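Workshop notebook, October, started 08:40, kettle on

Glue trials, continued from the page with the coffee ring on it.

Still trying to find out why the Besnard hide glue lets go in cold weather. Customer chair came back again. Brakside pattern, ladder back, same front rail joint as last time, and the tenon slid out as clean as a whistle. I told them it would outlive us both, so I am keeping quiet on the phone for a bit.

Opened the old tin to compare. Label says 2009. Smells like it too, but it soaks up properly and gels firm. The new stuff gels as well, only softer, and it goes stringy if you leave it in the pot over lunch. Lunch ran long, so this was tested thoroughly.

Test pieces: beech, end grain to long grain, planed the same morning. One lot with the old glue, one with the new, one with the Mutent liquid stuff in the bottle, which I bought in a weak moment and don't want to like.

Pot at 60-odd by the jam thermometer. Jam thermometer is not to be trusted, see entry on the ruined batch. Whoever borrowed the proper one, it lives on the hook by the bandsaw and the hook is feeling lonely.
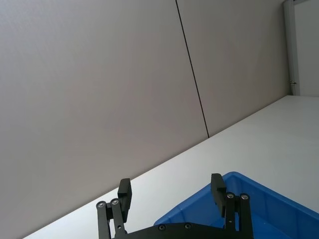
Clamping. Left the first lot overnight, then hung a bucket off each and added sand until something gave. Old glue: wood tore before the joint did. New glue: joint opened at 42 kilos with hardly a fibre pulled. Mutent: in between, and it crept. I could watch the gap growing while I stood there with the scoop, a bit like watching the bus leave.

Second lot I warmed the wood first on top of the stove. New glue did much better. Not up to the old tin but respectable. So I suspect half the trouble is me gluing up at eight in the morning in a shed you could hang meat in. The glue chills on the cold beech before the joint is home. The chair was done in February, according to the job book, and I remember wearing two hats.

The other half might be the grade. The Marnora catalogue lists the Besnard in 2 strengths and the order sheet just says "pearl, usual". Usual according to whom? Have written to ask which one we get. Their last reply took so long that I'd forgotten the question.

15:10. Tried a pinch of salt in the new glue to slow the gel, as per the note pinned inside the cupboard door. It slowed it all right. Still wet enough to slide at teatime. Less salt next time, or put it on the chips.

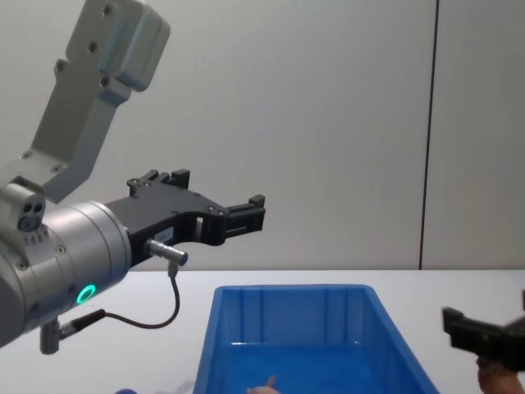 Afternoon.

To do:
Repeat cold lot with the pot a touch hotter, proper thermometer if it comes home.
Ask for 200 grams of the stronger grade before ordering a sack.
Warm the rails for the Brakside chair and do it again with the old tin. There's enough left for one chair if I don't spill any.
Wash the brush. It has set in the jar, so the jar comes too.
Damp test on the Mutent pieces, window sill, leave them alone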